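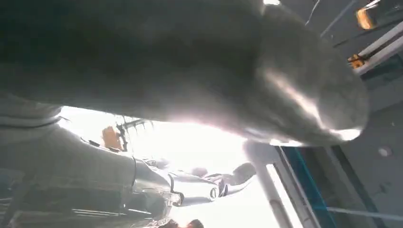

View from the wrist camera, with the second arm and its gripper against the window.

Padero two-arm software: progress report for November
Prepared for the Tosemum fund by Necati Kılıçarslan

Summary

It has been a very good month. The two arms now share one planner, the new perception module is running on both wrist cameras, and we have our first proper set of results with the arms working in the same space. One piece of work has slipped (hand-eye calibration, see further down) and I would like to move its deadline.

Perception

Most of our effort went into bright backgrounds. Our old arm detector was trained on evenly lit views, and it lost the outline of the other arm whenever there was strong light behind it. We labelled 1266 wrist-camera images by hand, many of them washed out in the middle or with our own finger filling most of the view, and retrained on those. The detector now finds the other gripper in 86 per cent of the backlit test images. I'm really pleased with that – the pale casing against white glare was the case we had all been dreading!

The module also masks out the near finger before it does anything else. The finger is so close that it is always out of focus, and the old code kept treating its edge as an obstacle. Masking was a small change and it made everything after it calmer.

Planning and control

The shared planner replaces the two separate ones we inherited from the Rundach code. Each arm used to plan alone and stop if the other came near, so they spent a lot of time waiting politely for each other. Now both paths are worked out together and replanned 14 times a second. Watching them pass each other without a pause for the first time was a lovely moment for the team.

We still see a slight shudder when a new plan arrives in the middle of a fast wrist turn. The fix is to blend the old and new paths over a longer stretch. It works in simulation and goes onto the arms on Friday.

Tooling

The log viewer can now play both wrist cameras alongside the planned paths, with the view turned upright if you want it. Hodžić, our test partner, has started using it and has sent back seven bug reports, all of them useful. Five are fixed.

Delays and risks

Hand-eye calibration is still done by hand and drifts after a gripper change. The automatic routine is half written. I would like to move it into the next reporting period so that the blending work can be finished first. There is no effect on the budget.

Next period

Finish path blending and repeat the shared-space tests with it switched on.
Complete automatic calibration and hand it to Hodžić.
Label more backlit images, mainly ones where the two grippers overlap.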